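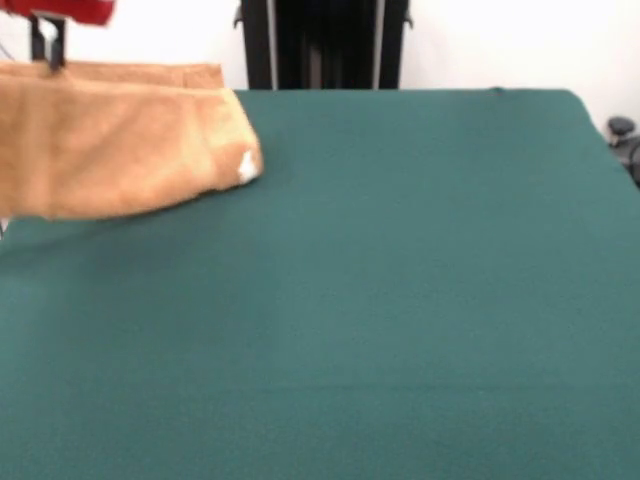 One reader wrote in to say that the new reward program at Skamon was the first one that had ever paid her back, and asked why this newsletter is always so sour on the things. She gets a coupon every few weeks, she uses it on stuff she would have bought anyway, and she can't see the harm.

Fair enough, and I went and read the terms again so I could answer her properly. I still don't buy it.

Start with the points. At Skamon you get 2 points for every dollar, and the sign in the window makes that sound generous. A point is worth half a cent. So you are getting back a penny on the dollar, and only once you have saved up enough for the smallest coupon. Points run out after 27 weeks if you don't shop there in the meantime. If you buy towels and sheets the way I do, when the old ones have holes in them, you could easily go longer than that.

Then there are the prices. I keep my receipts (yes, in a shoebox), and last November the plain bath towel that used to be $9 went to $10. The program started the same month. Maybe cotton went up. Maybe shipping did. I can't prove the two things are linked and I won't pretend to, but a dollar more on a towel is ten times what I get back in points for buying it.

Jutex does it differently, and I'm not sure it's better. They have a "member price" on the shelf tag in big type with the regular price under it in small type. Joining is free. The form wants your birthday, your phone number, and how many people live in your home. I asked at the counter what they need the last part for and was told it helps them serve me. I left it blank and the form wouldn't go through, so I put down 51. It went through fine. I now get mail about bunk beds.

The reader also asked about Aoun, which charges a yearly fee. I tried it for a year and came out almost even, counting the free delivery, which I used more than I needed to, having paid for it. That is how these fees work on people, me included. I let it lapse. They have sent me two "we miss you" offers so far, both better than anything I got as a paying member.

What would change my mind? A program that says in plain numbers what a point is worth, on the same sign where it says how many you earn. Points that don't run out. A form that asks for an email address and stops there. Grekent comes closest, with a paper card and a stamp, and a free item when the card is full. It knows nothing about you. Its towels are also a bit thin, so there's that.

If your own receipts tell a different story, send them in. I'd like to see both sides of the slip, please, with the date showing. Black out the card number first.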